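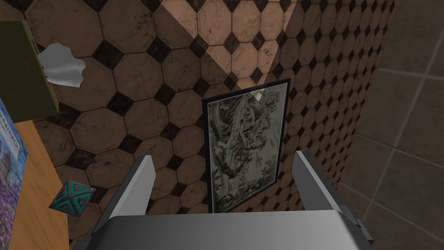

Revari cherche quelqu'un pour s'occuper de son robot à deux bras (CDI, temps plein)

Bon, je me lance, c'est moi qui rédige l'annonce parce que c'est moi qui garde l'astreinte en attendant que le poste soit pourvu, et j'avoue que j'ai hâte de la partager ! On fait tourner une cellule virtuelle : un robot mobile à deux bras, une pince au bout de chacun, et des intérieurs simulés dans lesquels il se promène (carrelage octogonal, parquet, meubles à tiroirs, portes à ouvrir). En interne la cellule s'appelle Urkex, ne me demandez pas pourquoi, le nom était là avant moi.

Tout est en simulation, donc pas de graisse sous les ongles. Mais une cellule simulée, ça se règle et ça se dérègle comme une vraie, et il faut quelqu'un qui aime ça.

Ce que vous ferez chez nous

Le gros du travail, c'est la mise au point des pinces. Vous réglez l'ouverture des doigts, l'effort de serrage, les butées, puis vous relancez une série et vous regardez ce que ça donne. Une série complète fait 2 000 essais (on la lance le soir, je vous rassure) et le matin on épluche ceux qui ont raté. Parfois c'est un repère mal posé au poignet, parfois c'est le modèle de collision d'un meuble qui dépasse de son meuble, et là on peut y passer la matinée.

Il y a aussi les deux bras à faire cohabiter. Une pince près du sol à côté d'un battant ouvert, l'autre au-dessus d'un meuble en bois, et la base qui doit rester stable pendant ce temps-là : c'est le genre de posture qu'on passe notre vie à vérifier. Vous reprendrez les limites articulaires, les vitesses, et le fichier de calibration des vues, qui a grand besoin d'un bon coup de ménage.

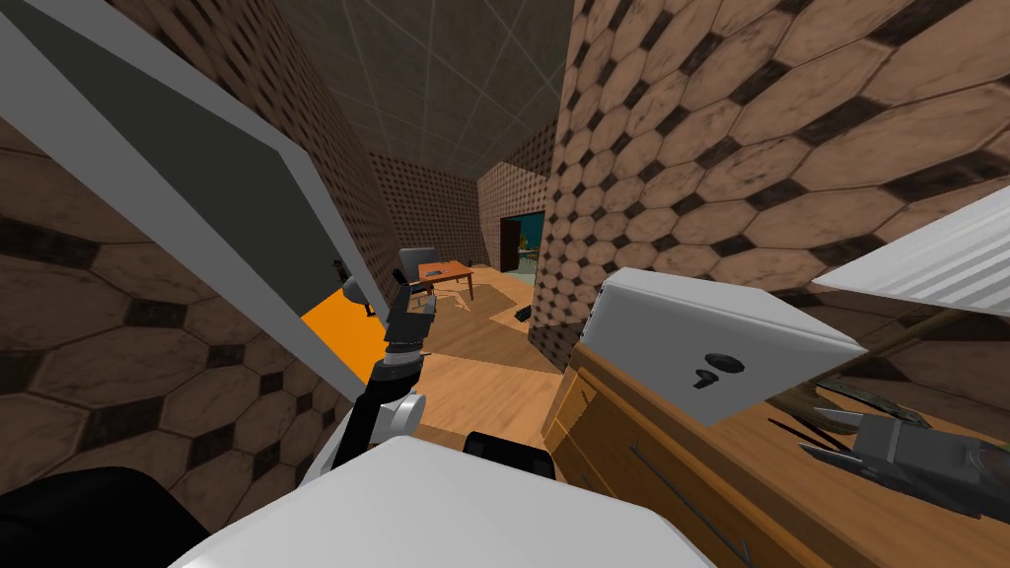 Qui on cherche

Une personne qui a déjà mis en service un robot, réel ou simulé, peu importe la marque. Un BTS ou un DUT en maintenance ou en automatisme nous va très bien, une école d'ingé aussi, et si vous venez d'un atelier avec des années de dépannage dans les pattes, écrivez-nous quand même, vraiment. Il faut lire du Python sans grimacer et savoir à quoi sert une matrice de transformation. L'anglais écrit est nécessaire, nos collègues de Catudthorpe ne parlent pas un mot de français (ils progressent, ils savent dire « pince »).

Le reste s'apprend sur place. Je serai avec vous pendant les 2 premiers mois, à côté, avec les journaux d'erreurs ouverts et du café.

Une journée type, si ça existe

Le matin, lecture des essais de la nuit et tri des pannes. Ensuite on rejoue les cas bizarres un par un, depuis la vue de la pince, et on note tout dans le cahier de la cellule.
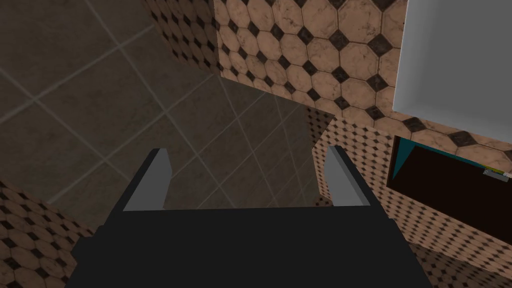 L'après-midi est plus calme : on corrige, on teste sur une petite série de 50, et si ça passe on prépare la grande pour la nuit. On se garde aussi du temps pour les scènes elles-mêmes, remettre une charnière dans le bon sens, revoir le frottement d'un tiroir, ce genre de choses.

Côté pratique

Bureau partagé avec l'équipe Halliday, télétravail possible une fois la formation finie, prise de poste en décembre. Prime d'astreinte de 2 000 euros par an en plus du fixe, dont on parlera de vive voix.

Pour postuler, un CV et quelques lignes sur une panne qui vous a résisté. Pas besoin de lettre de motivation, je préfère largement l'histoire de la panne ! Je réponds à tout le monde, même si ça me prend quelques jours.

Publié le 17 octobre 2019
50 partages
2 commentaires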